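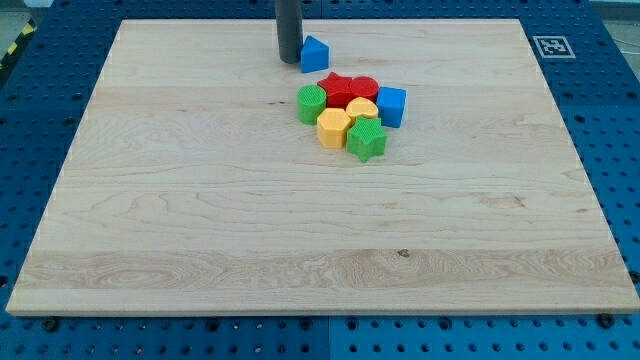 Shape-sorter blocks on the big board, blue triangle off by itself.

Shape blocks and boards — common questions
Updated Sep 21, 2018

Are the blocks sold loose or only with the box?
Both. Loose ones ship in a bag, no box. If you already have a sorter from another maker, check the hole sizes first, ours may not fit. Measure the hole, not the block.

Can I buy just the one I lost?
Yes. Stars go missing most, no idea why. Email Hidayah Goh with the shape and the color. Color matters, we had two mixups in July.

What's the textured top for?
Grip, mainly. Easier for small hands to hold on to. Also easier to tell which way is up.

How do I clean them?
Warm water, dish soap, old toothbrush for the texture. Air dry. No dishwasher please — the top rack too, people always ask.

Is the board included?
No, seperate item. It's the large Vitville board, pale planks glued side by side. Order it with the blocks and shipping is combined.

My board has a knot in it. Is that a defect?
No. Knots, swirly grain, brown flecks, streaks, all normal. Every board is different. A crack or an open glue line is a defect, send a picture to Necati and we'll swap it.

Can the board get wet?
Wipe with a damp cloth, dry it right away. Don't soak. If it warps a little, lay it flat under some books for a couple days.

What age?
See the label on your set. Grown-up close by either way.

Do you do classroom orders?
Yes, from 37 blocks up. Over 200 and Carter Landry does you a quote, allow an extra week. Mixed shapes fine, just list them.

Any game ideas besides the sorter?
Lots. Line up everything red, star next to the round one. Take one away while they close their eyes. Trace around a block on paper and match it back. Mercy Nyanda put together a sheet of these for the Barbosa store, ask and we'll email you teh PDF.

Returns?
Within 100 days, blocks or board. Keep the packing slip. Loose blocks can go back in a padded envelope, boards need the orignal carton.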